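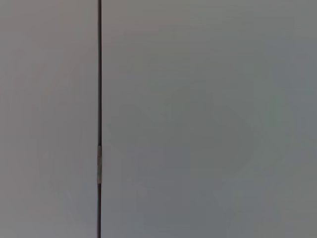

**Ticket 434 -- Pagers not alerting on station call-outs**

**Station:** Plemusen Volunteer Fire Brigade
**Reported by:** station equipment desk
**Priority:** high
**Status:** closed, follow-up open

**Problem as reported**

Four pagers at Plemusen stayed silent on the last two call-outs in February. The other members' pagers went off as normal. All four members live on the Firport side of the ridge. One of them turned out only after hearing the station siren. The crew still left with enough people both times, but the captain wants this fixed before grass fire season ends.

**Log**

**09:10** -- Called the station. Confirmed that all four pagers power on and show the right time. Batteries were replaced last month. Asked for the units to be brought in.

**10:45** -- Units on the bench. Read the programming on each one. Station group code is correct on all four. Frequency is correct. Alert volume is at full on three. The fourth was on vibrate only, which the member says is how it's kept overnight. Set it back to full for testing.

**11:20** -- Sent a test page from the station encoder. All four alerted. Sent a second test with the units outside in the yard. All four alerted again. So the pagers work at the station.

**13:30** -- Drove to Firport with two of the units plus a known good one from the spare box. Asked the station to send a test page every ten minutes.

- Firport hall parking lot: no alert on any unit, including the good one
- Firport Road at the bridge: one alert out of three units
- Top of the ridge: all three alerted

That rules out the pagers. Coverage on the far side of the ridge is the issue.

**14:50** -- Firport should be covered by the repeater at Plollport, not by the main site. Checked the status page. Repeater shows as online. That page only tells us the power is on, though -- it doesn't show whether the thing is transmitting.

**15:40** -- Called Tannous (radio contractor). They logged in and found the transmitter running at 4 watts. It should be at 50. They think it dropped to low power after a fault and didn't come back up by itself. Remote reset did not help. Site visit booked.

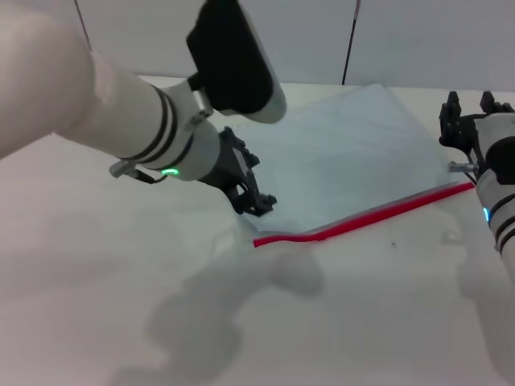
**Should the Firport members keep carrying their pagers until the repeater is fixed?**
They should, and they should also turn on the backup text message alert, as the pagers will still work whenever they are on the station side of the ridge.

**16:15** -- Text alerts turned on for all four members. Test text sent and confirmed by each.

**Next day, 11:05** -- Tannous on site. Found a loose antenna connector and water in the jumper cable. Cable replaced, connector remade and sealed. Transmitter back to full power.

**13:00** -- Repeated the Firport drive with the same three units. All three alerted at the hall, at the bridge and on the ridge. Also tried the end of the sealed road past the hall. Good there too.

**Cause**

Water in the antenna jumper at Plollport, which made the transmitter cut its power.

**Follow-up**

- Tannous to add an alarm for low transmit power -- waiting on a quote
- Add Firport hall to the monthly pager test
- Text alerts stay on for the four members through the end of the season
- Spare pager, unit 146, returned to the box with a new battery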